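Tidora計画 中間進捗報告
提出先:Domarard助成事務局
対象期間:9月から11月まで

1.今期の概要

今期は、卓上の物をつかんで器に入れる課題について、シミュレーション環境Ollolettiでの試行を進める予定でした。試行そのものは2,000回近く実施しましたが、停止機能の不具合が見つかり、そのうち評価に使えるものは997回にとどまりました。このため、11月に予定していた実機への移行を延期しております。ご心配をおかけすることになり、申し訳ございません。以下に不具合の内容、調べた結果、今後の対応をご報告いたします。

2.不具合の内容

本計画の制御プログラムには、グリッパーの指または手首が予定外の物に触れたとき、腕をその場で止める機能があります。10月の後半、この停止が遅れる試行が出ました。遅れは最大で300ミリ秒でした。短い時間に見えますが、腕が下降している途中であれば、指先が天板を押し込むには十分な長さです。シミュレーションの中ですので、人のけがや設備の損傷はありません。しかし同じプログラムを実機で使う計画でしたから、私たちはこれを安全上の問題として扱うことにしました。

発見のきっかけは、成功率の集計ではなく、接触力の記録でした。成功と判定された試行の中に、接触力の値が上限を超えたままのものがありました。当初は物体の摩擦の設定が間違っていると考え、その確認に一週間を使いました。この判断は正しくありませんでした。摩擦の値を変えても、同じ現象が出たからです。

3.作業の状況

課題では、小さなロボット形の玩具をつかみ、器の上まで運びます。卓上には器や本など、対象ではない物も置いてあります。対象ではない物に触れた場合も停止機能が働く必要があり、物の近くを通る動作が今回の確認の中心になりました。

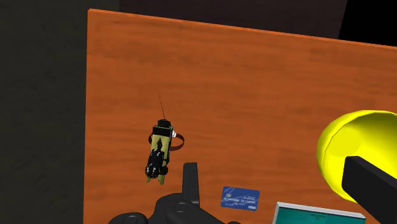
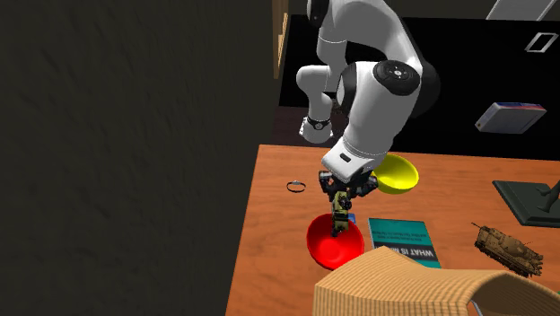

停止の遅れを再現するため、初期の条件を固定して同じ動作を繰り返しました。一つの条件につき10回ずつ行い、接触の検出時刻、停止命令の送信時刻、関節の速度がゼロになった時刻を別々に記録しました。以前の記録には停止命令の時刻が入っておらず、どの段階で遅れているのか区別できませんでした。これは記録の設計の不足であり、計画の初めに気がつくべき点でした。

再現の結果、検出には遅れがなく、命令の送信で遅れていることが分かりました。手首カメラの画像処理と停止命令が、同じ待ち行列を使っていたためです。画像処理が混んでいるとき、停止命令はその後ろで待たされます。9月に画像の解像度を上げる変更を行っており、それより前の記録には同じ遅れが見つかりませんでした。変更のときに成功率だけを確認し、停止の時間を測らなかったことが、発見の遅れにつながりました。

4.対応

停止命令を専用の経路に分けました。画像処理の負荷に関係なく、検出の次の制御周期で命令が送られます。さらに、命令の送信が決められた時間を超えた場合は、その試行を自動的に無効とし、腕を停止状態のままにします。再開には担当者の操作が必要です。

修正の後、遅れが出た条件をすべて再実行し、遅れは出ておりません。ただし、画像処理の負荷をさらに高くした条件と、両方の指が別々の物に同時に触れる条件はまだ終わっておりません。したがって、現時点では「解決済み」ではなく「確認中」とさせていただきます。

今期の集計からは、解像度の変更より後の試行を、遅れの有無にかかわらず全部除きました。遅れのなかった試行だけを残す案も検討しましたが、停止命令の時刻がない記録では、遅れがなかったと証明することができません。除いた試行のデータは消さずに保存しており、ご希望があれば提出いたします。

5.実機への移行について

実機試験はIchikawaの試験室で行う予定です。先方には10月のうちに不具合を連絡し、設置日の変更について了解をいただきました。移行の前に、次の点を満たすことを条件とします。

・残りの条件での再実行が終わり、停止の遅れがないこと
・プログラムを通らない非常停止の回路について、Ichikawa側の点検記録を受け取ること
・最初の動作は低い速度で行い、腕の動く範囲に人が入らないこと

6.予算とお願い

再実行のための計算費用が増えましたが、実機用の消耗品の購入を来期に送ったため、今期の総額は計画の範囲内です。来期については、消耗品費の繰り越しをお認めいただきたく、別紙の申請書を添付いたしました。

残りの条件の結果は、次の報告を待たず、まとまり次第お送りいたします。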